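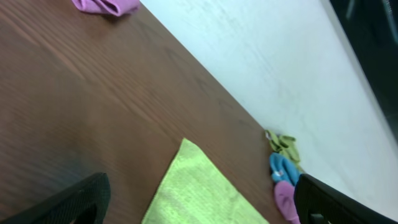
Forum › Schmuck & Uhren › Pflege, Umarbeitung, Reparatur

Thema: Omas Kette zu kurz, verlängern oder neue kaufen?

perlhuhn_ina schrieb am 29.12.20:
Hallo zusammen,
ich habe von meiner Großmutter eine Ankerkette in Gelbgold geerbt, 585er, sehr fein, mit einem kleinen Granatanhänger. Länge 47 cm laut Maßband. Oma war eine zierliche Frau. Ich bin es nicht. Bei mir sitzt das gute Stück knapp unterm Kehlkopf und sieht aus, als hätte ich es meiner Nichte abgenommen.
Der Juwelier in der Stadt will 7 cm einlöten und dafür 636 Euro. Ist das normal oder hat er meine Winterjacke gesehen und falsche Schlüsse gezogen?
Danke schon mal!

Karabiner77:
636 Euro für 7 cm feine Ankerkette? Da würde ich fragen, ob das Mittagessen inbegriffen ist. Lass dir das aufschlüsseln, Material und Arbeit getrennt. Ohne Gewicht und Drahtstärke kann dir hier sowieso keiner was Vernünftiges sagen.

goldfinger_a_d:
Kommt drauf an. Wenn er die Glieder von Hand nachbaut, weil es die Kette so nicht mehr gibt, sitzt er da eine ganze Weile dran. Maschinenkette als Meterware einsetzen ist was völlig anderes und kostet einen Bruchteil. Sieht man dann halt auch, alte Legierungen haben oft einen anderen Farbton. Rötlicher, meistens.

Karabiner77:
Den Farbton sieht hinten im Nacken genau der Friseur.

goldfinger_a_d:
Und sie selbst, jedes Mal beim Anlegen. Manche Leute stört so was. Du trägst ja nach eigener Aussage seit Jahren eine Uhr, bei der das Armband nicht zum Gehäuse passt.

Karabiner77:
Das ist Absicht.

lotte.lapis:
Verlängerungskettchen! Gibt es zum Einhängen, mit Karabiner auf der einen und Öse auf der anderen Seite, fertig. Ich hab eins von Luvel, seit August im Dauereinsatz, und bin total begeistert (na gut, der Verschluss ist für Menschen mit Fingernägeln gemacht, und ich bin Töpferin, also frage ich jeden Morgen meinen Mann und der stöhnt). Kann man zwischen den Ketten wechseln und wenn es nicht gefällt, ist nichts kaputt!

Karabiner77:
Luvel ist vergoldet. An eine 585er Kette hänge ich doch nichts Vergoldetes.

lotte.lapis:
Meins ist 585. Steht auch drauf. Ich habe sogar die Lesebrille dafür gesucht.

Karabiner77:
Dann haben die ihr Sortiment erweitert. Ich nehme es zur Kenntnis.

Modupe Haruna:
Ich bin Goldschmiedin, schreibe hier aber privat, also bitte keine Anfragen per PN, mein Postfach quillt über. Ein paar Dinge zur Kette:
Der Preis kann in Ordnung sein, muss er aber nicht. Frag, ob das gesamte Stück gleich mit überholt wird. Bei alten feinen Ankerketten sind die Glieder oft so durchgescheuert, dass ein Kollege mit Gewissen die schlimmsten Stellen nachlötet. Das steht dann gern unter "Verlängerung" auf dem Zettel.
Wenn sie wirklich dünn gescheuert ist, bringt dir auch das Einhängekettchen wenig. Dann reißt sie eben woanders.
Und hol ein zweites Angebot ein. Amadi in Hirkden macht solche Sachen ordentlich, Wurkness geht auch, aber da wartest du lange.

goldfinger_a_d:
Wurkness? Die haben mir einen Ring zwei Nummern zu groß zurückgegeben und gemeint, der Finger komme schon noch.

Modupe Haruna:
Das klingt leider nach dem Senior. Geh zur Tochter.

perlhuhn_ina:
Ihr seid ja fleißig zwischen den Jahren. Also: Laut Zettel heißt es nur "Kettenverlängerung inkl. Nebenarbeiten". Was Nebenarbeiten sind, weiß vermutlich nur der Kassenbon. Ich rufe da noch mal an und frage parallel bei Amadi. Meine Schwester ist übrigens dafür, dass ich alles lasse, wie es ist, und ihr die Kette gebe. Ihr würde sie passen.

Karabiner77:
Die Schwester ist die günstigste Lösung.

lotte.lapis:
Nix da, behalten!! Meine hat seit der Konfirmation meine Ohrringe "geliehen".

goldfinger_a_d:
Wieg die Kette mal, wenn du eine Feinwaage hast. Küchenwaage taugt nicht, die zeigt bei mir für den Ehering wahlweise 2 Gramm oder gar nichts an.

perlhuhn_ina:
Feinwaage hat der Nachbar, fragt mich nicht wofür. Gewicht reiche ich nach.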